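# Hangers, week 4

17 Jan 2024

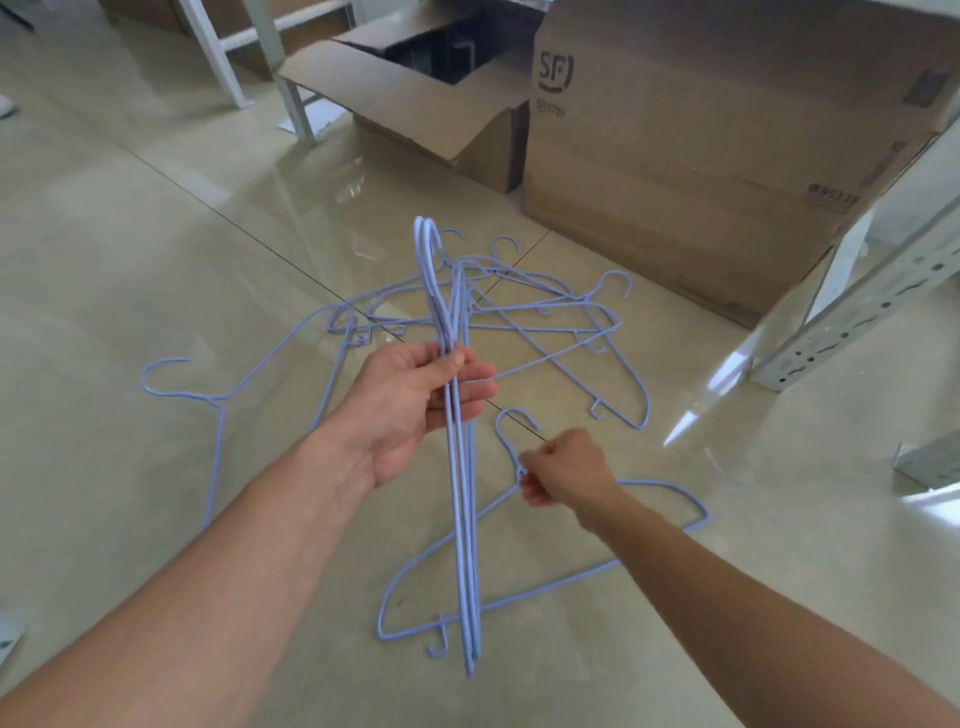

The club has moved on from blocks. Last term we had the arm picking foam cubes off a mat and putting them in a tray, and by October it was doing that well enough that people had stopped watching it. Umesh Pathak, who started the club with me, wanted something harder that we could still get in quantity for almost no money. We went back and forth over socks, cutlery and hangers, and hangers won.

The task is easy to say. There is a heap of wire hangers on the floor. Take them one at a time and end up with a bundle, hooks together, all pointing the same way. Any of us can do it while talking about something else. Writing down how we do it has taken four meetings so far, and we aren't done.

We agreed at the start that we wouldn't touch the robot until we had enough footage of people doing the job by hand. That was Meenakshi Kaushik's rule and there was some grumbling about it. She had been through the Clovurent tutorials over the summer and said the groups that skipped this step all ended up redoing it. So we've been sitting on the floor of the supply room sorting light blue hangers, from head height, over and over, then mixing them up and starting again.

## What we record

A run starts with the heap and nothing in the hands. It ends when the last hanger is in the bundle. If a hanger gets dropped, the run keeps going. We did throw out dropped runs in the first week, and then Florêncio Abreu pointed out that the recovery was the part we knew least about, so now they stay in and get a mark in the log.

Nearly everyone settles into the same pattern. The left hand holds the finished bundle just under the shoulders of the hangers, with the hooks up. The right hand goes for the next one, usually by the hook. The left hand hardly moves for the rest of the run. I'm left-handed and thought I would do it the other way around, but I checked my own clips and I do it like everyone else about half the time. I don't know what decides it.

The split we're using for labels right now goes like this:

- **reach**: the free hand moves toward a hanger
- **pinch**: fingers close on the hook or the wire
- **free**: the hanger comes clear of the heap
- **turn**: it gets lined up with the bundle
- **add**: the holding hand opens a little and takes it in

"Free" is the one that causes arguments. Sometimes a hanger lifts straight off. Sometimes it brings two others with it, and you shake it, or put it down and take a different one first. Bimla Uniyal wanted a separate label for shaking. We tried that for one session and the two people labeling disagreed so often that we dropped it. I still think she had a point, and we may bring it back once there are more clips.

## Tangles

The wire hangers have small notch hooks along the bottom, and those are what catch. The big hook at the top is easy to see and easy to plan around. The little ones slip under a neighbor's wire and you don't find out until you pull.

I had assumed we would write a rule for picking the next hanger, something like "take the one on top." It doesn't hold up. In 11 of the 19 runs we've labeled, the first hanger picked was one lying out to the side of the heap, even when there was another one plainly on top. People go for whatever looks loose. A hook sticking up in clear space gets taken early, and anything with three wires across it gets left for the end.

So the rule might be about how many wires cross the one you want. Florêncio is trying to get that number out of still images and it is slow going. All the hangers are the same color, so where two wires cross, his code often can't tell which one continues where. He asked about buying a second color to make it easier. We voted no, for now. It would help the code and then we'd have a system that only works on two-color hangers.

The floor is its own problem. It's shiny tile, and there are places where it throws back the light hard enough that thin wire gets lost in it. The reflections don't help either. We could put down a mat. Urmila Pant is for it, and I'm against it, mainly out of stubbornness. We'll do a batch each way and compare.

## The robot side

Our arm is a secondhand Bisht with a two-finger gripper. It was fine for cubes. Wire is thin, and the pads that came with it are wide and soft, so the wire rolls between them when there's any sideways pull. Umesh has printed 6 versions of a narrower fingertip with a groove down the middle. The fourth one holds best. The fifth and sixth were meant to improve on it and didn't.

We only have the one arm, which means we can't copy the two-handed way of doing it. The current plan is a fixed stand in place of the left hand, with a slot the hangers drop into. I don't love this, because a hand opens up a bit to let the next hanger in and a slot doesn't. Urmila has asked the people at Doltiscombe if they'd lend us theirs for the spring, so that we'd have a pair. No answer yet.

For now the arm can pick up a single hanger lying by itself, if it's lying flat and the hook faces the base. It can't do two that are touching. I'd like it to manage three in a loose heap before we show anyone.

## Things to fix before next time

The logs are a mess. Half of them are in the shared folder and the other half are on my laptop with names like "hangers new new." I'll sort that out this week.

The labeling tool, Stastus, keeps losing the last label in a clip if you close it without saving twice. Save twice.

People should say out loud when they're starting a run. We have several clips where the heap is already half gone when the recording begins, and they can't be used for the first-pick count.

Bimla is writing up the label definitions so new members can start without one of us sitting next to them. If you've labeled anything at all, please read her draft and leave comments in it, especially on "free" and "turn." She'd like them before the next meeting so we can relabel the early runs together and see if we agree any better than we did the first time.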